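3.1 Setup

We wanted to know which controller copes better with floppy wires, so we ran Alel and Bokier on the same pair of arms with the same RB-Y1 grippers. I fussed over the tripod view for ages!
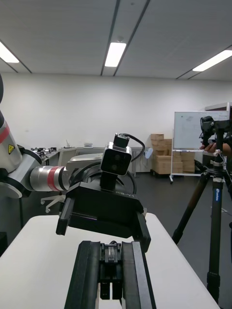

3.2 Board task

One arm works the plug, the other stays near the board. Simple on paper, but the wires push back (a lot). 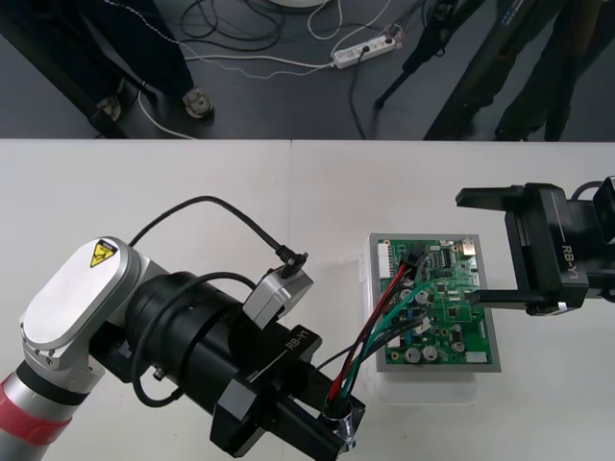
Yoon-hee Oh thinks we should score grip force separately, as Bokier squeezes harder by default. I agree, and Section 4 does that.

The loose harness got its own 13 trials per controller.

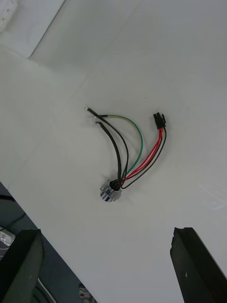 Figure 2. Wire harness with round metal connector, between the open gripper fingers.

Back on the board, I let both controllers retry a bad grasp up to three times.

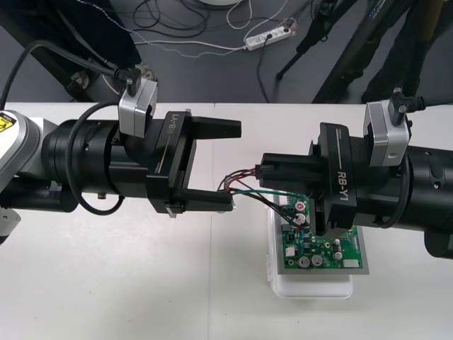 Alel used its retries early and then settled down, so I report first tries and retries in separate columns.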